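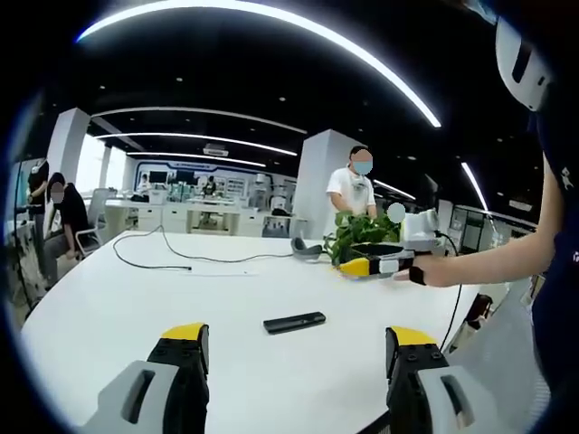
**Wohin mit den Kabeln, wenn der Tisch von allen benutzt wird?**
An den Rand, in weiten Bögen und ohne Knoten, damit in der Mitte Platz zum Arbeiten bleibt.

## Worum es geht

Schön, dass du hereinschaust! In diesem Ordner liegen unsere Notizen zum großen weißen Tisch bei Trikunora, und zwar zu allem, was sich im Laufe eines Tages darauf ansammelt: Kabel, kleine schwarze Geräte, Zettel und natürlich die Grünpflanze, die wir alle ein bisschen zu gern haben. Angefangen habe ich damit im Juni, als ich wieder einmal eine halbe Ewigkeit nach einem Ladekabel gesucht hatte.

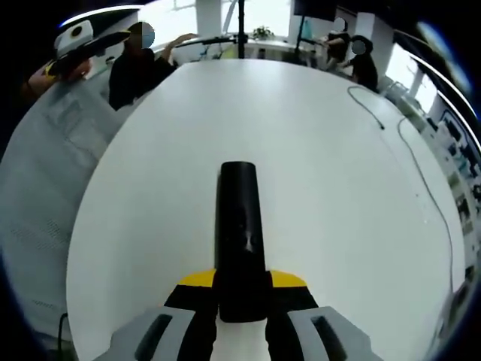

**Kenna Lindsay** — Pflege der Notizen und Ansprechpartnerin für den Tisch

Die dünnen schwarzen Kabel dürfen liegen bleiben, solange sie keine engen Schlingen bilden. Wer eines mitnimmt, trägt es bitte in `kabel.md` ein (ein Wort genügt, Romane schreibe ich selbst schon genug). Für neue Kabel gilt bei uns eine Länge von 2 Metern, alles Kürzere landet in der Schublade.

## Kleinteile und Pflanze

- `kleinteile.md` — was herumliegt und wohin es gehört
- `pflanze.md` — Gießplan, 400 ml pro Runde, bitte nicht mehr
- `kabel.md` — wer hat was

Die Pflanze darf auf dem Tisch stehen, und zwar dort, wo niemand mit dem Ärmel hängen bleibt.

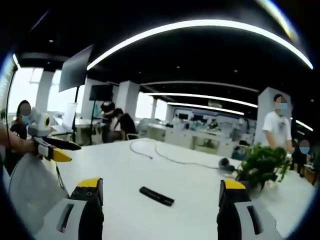 Zum Gießen stellt sie bitte kurz auf das Tablett, Duarte hat extra eines besorgt. Kleine Geräte kommen abends in die flache Kiste von Bunport, Zettel in die Mappe daneben. Ergänzungen nehme ich jederzeit gern auf, am liebsten direkt in der passenden Datei und mit Kürzel.

Stand: 31. August 2023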